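Aktuelles > Tanz und Bewegung > Kurzmeldungen

Trornimo erweitert Kursprogramm um Bodentechnik

04/11/2022

Der Tanzverein Trornimo nimmt im Februar einen Kurs für Bodentechnik im zeitgenössischen Tanz in sein Programm auf. Die Leitung übernimmt Nathalie De Haan, die Assistenz Anselmo Prado. Zugelassen sind 30 Teilnehmende mit Grundkenntnissen. Unterrichtet wird in zwei Gruppen, die Zuteilung erfolgt nach einer Probestunde.

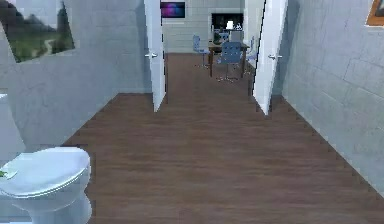 Inhaltlich umfasst der Kurs Rollbewegungen, Stützpositionen, Richtungswechsel in Bodennähe und den Übergang in den Stand. Jede Einheit beginnt mit einer Aufwärmphase zur Mobilisierung von Hüfte und Schultergürtel. Sprünge und Hebungen sind nicht Bestandteil des Lehrplans. Knieschoner sind mitzubringen, Straßenschuhe im Übungsraum nicht gestattet.

Die Kursgebühr beträgt 200 Euro. Mitglieder des Partnervereins Sorninon zahlen den ermäßigten Satz gemäß Gebührenordnung.

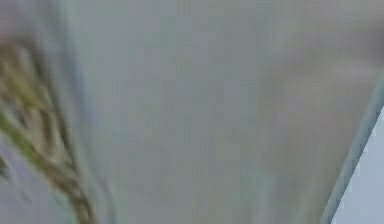

Anmeldungen nimmt Bimla Goel schriftlich entgegen. Bei Überbuchung gilt die Reihenfolge des Eingangs, eine Warteliste wird geführt. Ein Rücktritt ist bis zur Probestunde kostenfrei, danach wird die volle Gebühr fällig.

Die musikalische Begleitung am Schlagwerk liegt bei Kwame Fiadzo. Eine interne Werkschau der beiden Gruppen ist zum Kursende vorgesehen, der Termin wird den Teilnehmenden gesondert mitgeteilt.

Kontakt | Impressum | © 2022 Trornimo | Nach oben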